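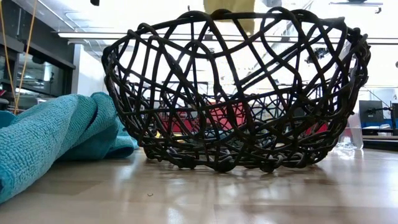 Flambridge Library Writers' Circle

The Parska Basket

Antonina Sydorenko bought the basket before she'd bought a single chair, and she was so pleased with it that she carried it home on the tram in her lap, like a cat.

"What does it hold?" asked her sister, poking a finger through one of the gaps.

"Lemons! Bread rolls. Big things."

"Not peas, then."

It was dark as strong coffee, all loops and knots, and wherever Antonina looked she found another shape in it. An egg. A kidney. The coast near Parska, or near enough, with the little bay where their grandmother used to swim in December and come out roaring. She turned it a bit and found the headland too!

She'd wiped the table first (the good pale table, the one Mr Vakulenko had let go for a song) and dropped the turquoise cloth in a heap beside it. The shine was marvellous. Another basket hung upside down in the wood, softer than the real one, and she bent until her nose was nearly on the tabletop to get a better look.

"You've missed a crumb," said her sister.

"Leave it. It's the first one."

They had no lemons. They had half a packet of biscuits and the mandarin her sister had been carrying about since Lulleo, 406 kilometres in a coat pocket. Antonina set the mandarin in the very middle of the basket and stepped back with both hands over her mouth.

"Oh, look at it," she said. "Look at the colour of it in there!"

Her sister looked, and then she went and put the kettle on.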